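Gripper stops short of the cup in simulated bedroom cell

Nuria Prieto
The arm is on the square table at the foot of the bed, running the Zirnine controller. Descent halts 40 mm above the grasp height for the cup on the bedcover. No fault logged.

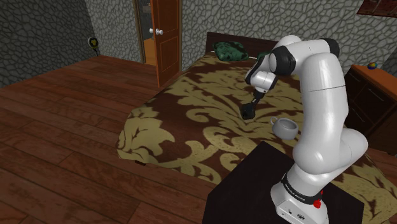 Tool offset was last edited in August. Joint limits are at default.

Csaba Szabó
Check which frame the offset is in. If you moved the base after calibrating, the bed height is still the old value. Re-enter it, reload the cell, then jog down at low speed with the fingers open.

Warrier
Had the same. Reinstalled, came good.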